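# Wall labels for the August community exhibition: length, authorship and placement
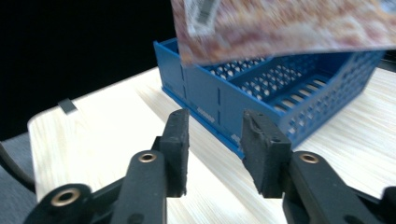
**Category: Exhibitions and Public Programme › Interpretation**

**C_Renaud** (moderator)
Members are invited to comment on the draft labelling policy for the exhibition on housing and work in Wastititz. The draft proposes a limit of 14 lines per label, with a single institutional voice throughout. Lenders would be credited by name but would not write their own text. Comments received before the August meeting will be passed to the Hodžić Gallery, which is hosting the display.

Clémence Renaud
Interpretation and Access

**millrow_archive**
Thank you for circulating the draft. Our archive supports the line limit but must object to the second point. Of the 228 photographs offered for selection, the majority came from families on the Rilier estate, several of whom supplied written captions at our request. Replacing those captions with a curator's summary would be a poor return for their trust. The exhibition concerns who has been heard in this town and who has not, and the labels form part of that subject.

**hvs_registrar**
I respectfully disagree with the previous contributor. At Clorniseck we displayed lenders' own captions in full for one season. Visitors frequently took personal recollection for the museum's position, and two captions gave conflicting dates for the same rent strike. Correcting them after opening caused more offence than editing them beforehand would have done. A single voice also makes translation and large-print versions far simpler to prepare.

**millrow_archive**
> Visitors frequently took personal recollection for the museum's position

This could be met by design. A signed caption in a different typeface, placed beside a short factual label, would make the distinction plain. As to conflicting dates, I see no harm in showing that people remember the strike differently, provided the factual label states what the records say.

**northgate_ed**
From the education side, I would ask that height be considered as well as wording. The draft is silent on this. School groups and wheelchair users were both poorly served by the last display, where labels were fixed above the frames. I have no settled view on authorship, although our older pupils do respond well to signed text.

**hvs_registrar**
Two labels for each work will double the amount of reading. The catalogue for the previous exhibition contained 411 entries and very few visitors consulted it. I could accept signed captions for a limited number of works, chosen in advance and checked with the lender.

**C_Renaud** (moderator)
I am grateful for these comments. The wall plan allows space for 8 paired labels in the main room without reducing the hang. I shall redraft paragraph two on that basis, with lenders approving any edits in writing, and add a paragraph on fixing height.

**millrow_archive**
Eight is fewer than we had hoped, and I would like our objection to remain on record. We would nevertheless wish to be consulted on which works are chosen.

**C_Renaud** (moderator)
Your objection is noted. A list of proposed works will be posted in this thread together with the revised draft.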